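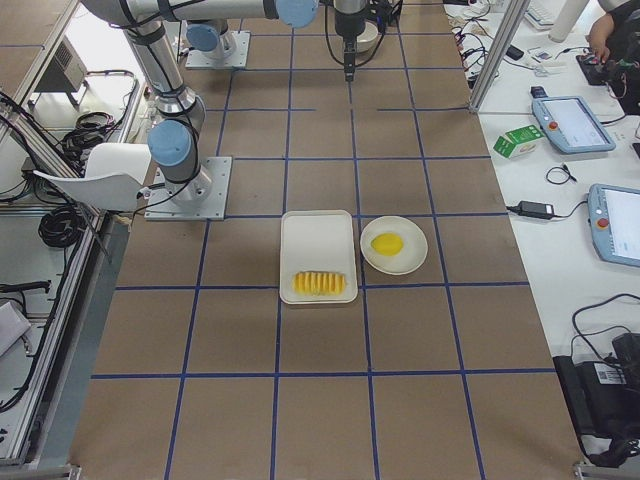
Chapter 2
Serving Fruit: Trays, Plates and Bowls

In this chapter you will learn

how to choose between a tray, a plate and a bowl
how to lay cut fruit in a row so that it is easy to take
how to divide a table into places before the serving begins
how to move pieces from one dish to another without spoiling them

Fruit is often the first food that a new kitchen worker is asked to serve. It needs no cooking, and many people believe that for this reason it needs no training. At the Ongart school kitchen, where the first version of this course was taught, we found the opposite. Students who could already cook a good soup still brought fruit to the table in a wet heap, with the best pieces at the bottom.

The work in this chapter is small and slow. Please do not hurry it. Each exercise can be finished in one lesson, and all of them use ordinary white dishes, where the colour of the fruit can be judged easily.

2.1 Three kinds of dish

A rectangular tray is good for fruit that is cut into similar pieces. Pineapple slices, for example, can stand close together in one line, with the ridged edges up. The line uses little space, and a guest can see at once where one slice ends and the next begins. When a slice is taken, close the gap from the end of the row and leave the middle alone.

A round plate is for a smaller serving. It has no corners to guide you, so a beginner usually puts the first piece in the wrong place and then has to move everything. Put down one piece, look at it, and only then decide about the second.

A bowl holds juice, and this is its great advantage. It also hides what is under the top layer. Use it for soft fruit, for small pieces, or for a portion of 300 grams or more that would slide off a plate. A glazed bowl is slippery inside. Lower the fruit toward the wall of the bowl and let it go near the bottom, so it does not drop from the height of the rim.

2.2 Marking the table

Before any dish is filled, it must have a place. In our lessons we mark the practice table with blue painter's tape, in straight lines that cross each other and make rectangles. The tape does not need to be perfect. Its edges may be a little uneven, and after some weeks the colour fades, but the lines continue to do their work.
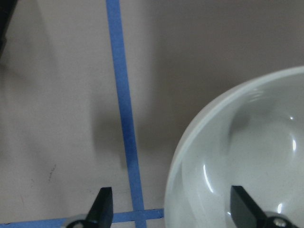
A bowl should stand beside the line, close to it, and you should be able to see the corner where two strips meet. If the bowl covers the corner, you have lost your best guide for putting it back. A long tray is a different case. It may lie across a line when the rectangle is too narrow for it, but then choose one line and use the same one every time.

On a real serving table there is of course no tape. The students at Ongart practised with the lines until January and then took them away, and most of them kept the habit of giving each dish its own area.

2.3 Words to know

Rim: the upper edge of a bowl or plate.
Glaze: the glossy coat on ceramic dishes.
Portion: the amount of food meant for one person or one table.
Row: pieces placed one after another in a line.

Exercise 2.1

Work with a partner. You need a tray, a plate, a small bowl, tongs and one pineapple. Cut the pineapple into slices and lay them in a row in the tray. Move one slice to the plate and one to the bowl. Your partner watches whether the row stays straight. Change roles and repeat. Write down which dish was the most difficult for you, and keep the note for Chapter 3.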